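The Great Cafeteria Switch, Month One

Since September the Petersen building has had a new lunch provider. Brillora won the contract over Prusine, whose sample day is still remembered for its lasagna, and whose lasagna is still remembered by the carpet on the second floor.

First impressions are in. We received 123 comment cards, 18 of which were about parking. Of those that dealt with food, most of you like the soups, fear the "harvest bowl," and want to know where the good mustard went. The good mustard was Nakeck's own, and it left when Nakeck's contract did. We have asked. They would like us to stop asking.

The salad bar now charges by weight, a change that has taught many of us how heavy a beet is. If your lunch comes to more than 9 dollars, you may want to look at the beets first. Croutons remain the best value in the building.

Brillora says it can serve 1,000 lunches a day. We have never had anything close to 1,000 people here, so there should be no reason for the line at noon to reach the elevators, and yet there it is. Going at 11:30 helps, or it did until we printed this.

One more request: trays go back on the rack by the door. They do not live in the copy room, on top of the lockers, or in your car. The kitchen has started lunch short of them every day this month, and soup is hard to carry in the hand.

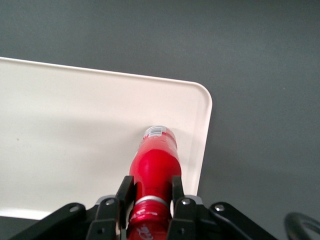 Coffee News

The machine on the third floor is back from repair. It now makes hot chocolate when you press "espresso" and nothing at all when you press "hot chocolate." A second visit has been booked.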